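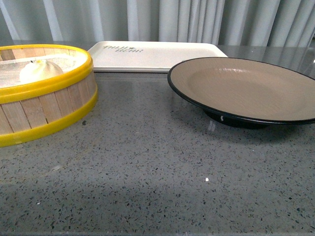
Steamer, tray and footed plate on the counter at the Serkotau site.

Visit report: Herneo food handling laboratory, Serkotau
August 28, 2025

The visit was arranged to look at a fault that Herneo has been tracking since January on its bun transfer station. The task is small. A two-arm robot takes steamed buns out of a bamboo steamer and sets them on a plate or a serving tray. Herneo sells the arms and the control cabinet; the grippers are bought from Coman, and the task software, Bulell, is written in-house.

The laboratory occupies the ground floor of a former print shop. Visitors sign in at the side entrance, are issued safety glasses, and are given a short briefing on the stop buttons and the floor markings. The briefing was clear, although the printed site map still shows the old position of the test cells. The first part of the morning went to a walk through gripper maintenance and the parts store, neither of which bears on the fault and neither of which is covered in this report.

The test cell

The station is built around a polished speckled stone countertop with a gray curtain behind it. The steamer has yellow plastic bands at the rim and base, and a white liner inside. Staff said the counter was chosen to resemble a restaurant pass and was kept after it proved difficult for the depth sensor. Reflections are strongest toward the back, near the tray and the plate. The plate stands on a dark foot, so its rim overhangs the counter by enough to leave a gap in shadow underneath. Both of these points come up again below.

The fault

During a run in January the right arm closed on a bun, lifted, and carried the liner up with it. The liner pulled against the steamer, the steamer tipped, and the left arm, which was holding the rim, continued to press down at its set force. The steamer slid into the plate. The plate was pushed off the counter and broke. The operator pressed the stop, and both arms halted with the steamer still held between them.

No one was hurt. The operator was standing outside the marked line, as the procedure requires. The fragments traveled past the line, however, and this is the reason the event was logged as a safety matter. Under the site rules a dropped object inside the line is a task failure only.

Herneo then repeated the task in blocks of 72 transfers with the arm speed reduced. The first block gave 16 liner lifts. In 2 of those the steamer moved far enough to touch the plate. The remainder were caught by a force limit on the left arm, which had been lowered after the January event.

Cause

The explanation given on site has two parts. A steamed bun sticks to its liner as the surface cools, and the lifting force then rises with the area of contact. The Coman gripper measures grip force at the fingers but does not separate the weight of the bun from the pull of the liner. Bulell checked only that the total stayed under a ceiling, and the ceiling had been set for a heavier product.

The second part concerns vision. Bulell confirmed a successful lift by comparing the height of the bun with the height of the liner near it. When the liner rose together with the bun, the difference between them stayed small, and the software read this as a lift not yet started. It therefore commanded more height. The arm did what it was told.

I asked whether the reflections had contributed. The answer was that they had not in January, but that they produce a separate error at the plate end, where the shaded gap under the rim is sometimes taken for the counter edge. That error has its own ticket and has not led to contact.

Changes made

The lift now begins with a short twist and a pause at low height. If the measured force does not settle, the fingers open and the arm withdraws. The height check uses the steamer rim as its reference, which is rigid and easy to find. The left arm releases the rim when sideways force passes a limit. A clear screen has been fitted between the operator position and the counter, and the stop button has been moved to the operator's side of it.

A second block of 72, run at the original speed, gave no contact with the plate. The twist released the bun from the liner in most of the transfers where sticking was detected. In the others the arm withdrew and the transfer was recorded as incomplete. Cycle time has gone up to 27 seconds. Herneo considers this acceptable for testing and too slow for a customer.

Open points

The force limits were tuned with one size of bun and one liner material. Paper liners have not been tried. The left arm's release has been tested with the steamer pushed by hand, but not at full arm speed. There is also no written rule on how long a bun may stand before a transfer is attempted, although sticking depends on it. I was told that a rule is being drafted.

The site has agreed to send the logs from the next block, together with the revised risk assessment for the screen. The plate error will be reviewed separately.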